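To: members list
Subject: Re: Fruit baskets for the kitchen tables, which ones to keep?
May 2021

Dear all,

Thank you for the many answers to my first message. I am sorry that I reply only now. I wanted to wash the baskets first and look at them properly before I write something wrong again.

The earlier message said:

> Hello everybody,
> I read the note about the fruit. I agree that the apples should not lie
> directly on the table, they roll and get bruises. But I don't agree with
> buying the wooden bowls from Pimard. They are beautiful and they are heavy,
> and in our house we had one that turned gray inside after one winter of
> pears. Do we still have the orange baskets that were in the storage room
> at Drastach? If yes, I would try these first. Also I would like to know
> the size, because the shelf in the small kitchen is narrow.

Yes, we still have the orange baskets. They came back from Drastach in March with the other kitchen things, in the same box as the old tablecloths. I put one on the white table by the wall. 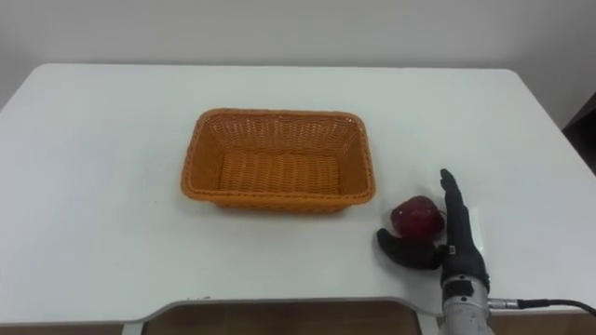
Orange basket on the white table, with one apple next to it.

About the size. I measured the long side on the outside of the rim and it is 308 millimeters. For the shelf in the small kitchen this is good if the basket stands with the short side to the front. With the long side to the front it fits too, but then the jar with the tea has to move, and I know that some of you like the tea jar exactly where it is.

The material is plastic, woven tightly, and the rim is thicker than the rest. I prefer this to the wooden bowls for a simple reason: I can wash it in the sink with warm water and a soft brush. The corners need the brush, the flat part only a cloth. Please do not put the baskets in the dishwasher. One from the same box has a bent side, and I believe this is how it happened, but I was not there.

There was also a question about air. The sides have small openings, and in my experience this helps apples to stay firm. For grapes I am not so sure. When grapes are very ripe, the juice goes through the bottom and you find it on the table the next morning. I would put a plate or a folded cloth under the basket in that case – or keep the grapes in the refrigerator, as we did last summer. 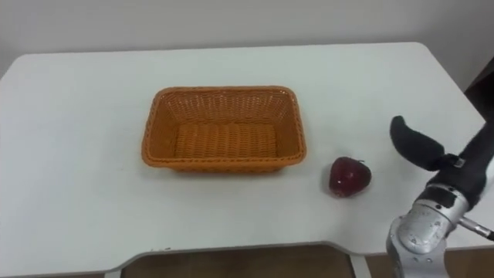
Mnguni House – Kitchen and Pantry Group

Now to the table, because two people wrote about it separately. The white table has rounded corners, and this is nice for anybody who passes with a tray. On the front edge there is the lower part in the middle, like a shallow notch. Please don't place the basket directly over this part. People pull the chair there and lean on the edge with the arms. A little back from the middle is better, and then there is still room for a cutting board on the right side.

The scuffs near the front edge do not go away. I tried with baking soda and a damp cloth, and after that with the Stita cleaner that we use for the sink. The baking soda did nothing. The cleaner made the surface a little more dull, so I stopped. I suggest that we leave the scuffs as they are and use a board for every knife work, also for "only one apple".

On the color of the baskets: one member wrote that the orange is too loud for the kitchen. I understand this opinion. On a white table, in front of a white wall, it is a strong color. But I find that red apples look good in it, and one sees quickly from the door if the basket is empty and somebody must go to the market.
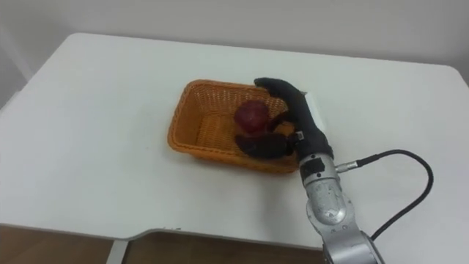 My proposal is that we use 2 of the baskets for fruit, one in the big kitchen and one in the small kitchen, and keep the others in the pantry for onions and garlic. Onions should not be in the same basket as apples, please. The apples take the smell, and also the onions begin to sprout earlier. In the box there are 5 baskets together with the bent one, so we have enough for this plan and we don't need to spend anything before autumn.

For the filling I would not go higher than the rim. It looks generous when the apples are in a pile, but the lowest ones get soft spots and these are always the ones which we find too late. It is better to keep the rest in the cool room and bring up a few each time. Whoever takes the last apple, please wipe the bottom of the basket before new fruit comes in. The ribs in the weave collect small stems and dust.

If you want the wooden bowls in spite of all this, please write it to the list and not only to me, so that the others can answer too. I have still the Pimard catalog and can leave it on the pantry shelf.

One more small thing: the lid of the large flour container is missing again. If it is in your room, please bring it back.

With kind regards from the pantry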